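Setting Out Water for a Meeting Room
Vondley House Services - Guidance for Hosts

Every seat at a Vondley meeting is provided with drinking water. The steps below apply to the Gitano and Baumgart rooms and should be completed before the first guest is admitted.

1. Clear and wipe the table
Remove papers and cups left from the previous booking. Wipe the surface with a damp cloth, then dry it. Rings show readily on a white tabletop, particularly near the far edge.

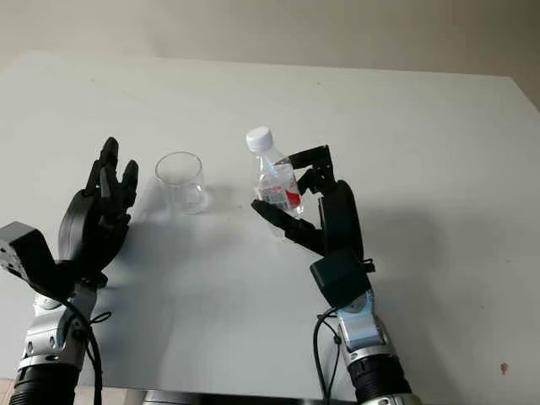
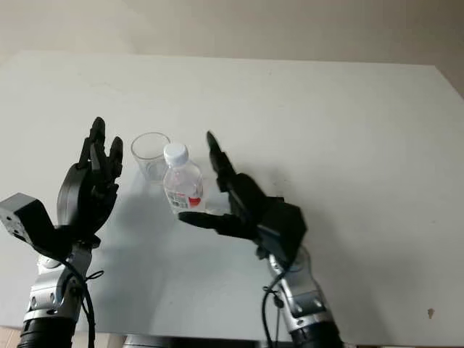

A clear glass on the white tabletop.

2. Place the glass
Use a short, clear tumbler and check the rim against the light. Handle it by the lower half only. Glasses are set out empty - guests pour for themselves.

3. Add the bottle
Stand one bottle beside each glass, cap closed. Turn any label toward the seat. Keep both items at least 80 mm from the table edge and 200 mm from laptops or power outlets.

4. Pouring on request
Steady the glass with one hand and pour slowly with the other. Stop well short of the rim.

5. After the meeting
Empty opened bottles into the pantry sink and return glasses to the Pratutis rack. Unopened bottles go back to the cupboard.

Last revised 2019-10-01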